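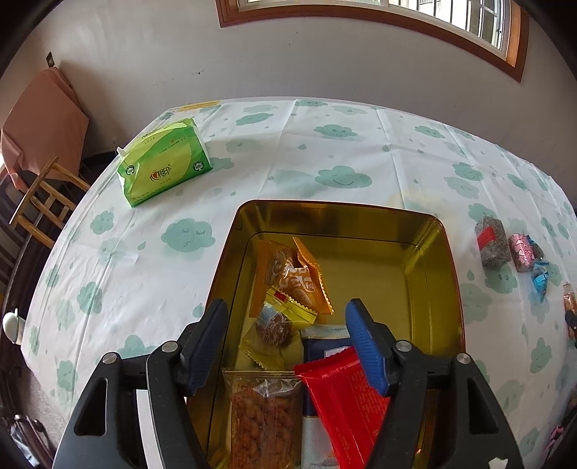 Ngaio Bolger

1 April 2025

Re: [clenell-walkers] Hut supplies and the October crossing

Desta Kumsa wrote:

> Hello all,
>
> Three things before I forget them.
>
> First, can somebody confirm whether the Clenell hut is ours for all
> 3 nights in October or only the first two? The booking page shows
> the third night in grey and I don't know what grey means.
>
> Second, the food. Last year we carried far too much up and then
> carried most of it down again. I had a whole bag of rice on my back
> for the entire trip. Could we agree on a list this time, and could
> it be a short one?
>
> Third, I would like to go over the Gashaw side if the weather lets
> us. I know it is longer. Bethel says the path has been repaired
> below the second stream but she hasn't walked it herself.
>
> Desta

Taking these in order.

The hut. Grey means provisional. I rang the office and the third night is held for us until the deposit arrives. I paid it the same afternoon, so it should turn to green on the page when they get round to it. If it is still grey in a fortnight I'll ring again. We have the upstairs room and the kitchen, but not the drying room, which is shared with whoever is downstairs. Bring a carrier bag for wet socks.

The office also said that the stove has been changed. The old one took the blue canisters with the valve. The new one runs off a bottle outside and the hut supplies the gas, so there's no need for anyone to bring fuel for the kitchen. If you are carrying your own small stove for lunch, you still need your own canister for that.

The food. I agree with Desta about the rice. I've gone back through what we ate last time, as far as I can remember it, and what I would suggest is this.

Breakfast is porridge for everybody. Begoña doesn't eat it, so she brings her own bread, and she has asked me to say that it is not for sharing. Dried milk works out lighter than cartons. I'll bring one bag of oats and the milk. Ayana has offered the coffee and the filter.

Lunch is each to their own, as before. Please don't rely on buying anything in Stikia on the way up. The shop there now shuts at midday outside the summer, and our bus doesn't get in until after one.

Evening meals I would like to do in pairs. Bethel and Desta take the first night, Ayana and Begoña the second, and I'll do the third with whatever is left plus a packet of lentils. Plan for six at the table, as Ayana's brother is coming. Please don't bring extra "just in case". That is how the rice happened.

Wrapped sweets and small snacks go in one shared tin, and we each take a handful in the morning. This worked well before and stopped people carrying five half-eaten packets each. I'd sooner have boiled sweets and toffees than chocolate bars, which went to mush in the top of my bag. Something salty as well, please. Take your wrappers down with you. The hut has no bin and the book by the door had a rather pointed note in it about the last group.

The route. I have walked the Gashaw side once, a good while ago, and I am in favour of it with some conditions. The climb to the saddle is long but not hard. The trouble is the piece between the first and second streams, where the path runs along the bottom of the scree and moves about from year to year. Bethel, do you know who told you about the repairs? If it was the people at the hut, I'd trust it. If it was the Vuvton walking page, I'd want to know how old the report was. They had the footbridge marked as open for a whole season after it had gone.

The saddle is a little over 3000 feet, so there could be a bit of snow lying on the north side by the end of the month. We had none last year but there was some the year before that. I don't think anybody needs spikes. Decent boots and poles would do. If there's a strong wind forecast I would want to go back to the usual way, and I'd like us to settle that at the hut the evening before, so that we aren't standing about arguing on the saddle in the cold.

For timing, allow six hours by Gashaw against four and a half by the ordinary path. That means leaving by eight at the latest. It gets dark earlier than people remember.

The bus. It is still the 224 from the station, but the stop has moved. It now goes from the far side of the car park, next to the bottle bank. There are only two a day that go all the way up, and the driver won't wait. Return tickets are cheaper if you buy them before you board, and they can be used on any day that week.

Maps. I have the old sheet, which doesn't show the new forest road. Begoña has the newer one. Could someone else bring a copy too? I don't like having only one good map between all of us, and phones were no use to us past the farm.

What I need back from people:

- Bethel: where the news about the path came from
- Desta: whether you still have the big pan, or whether it stayed at the hut
- Ayana: your brother's boot size, as I have a spare pair he could borrow
- everyone: your share of the deposit, to the same account as last time

I am away at my sister's for the next few days and won't be looking at email much. Text me if it's about the booking.

Ngaio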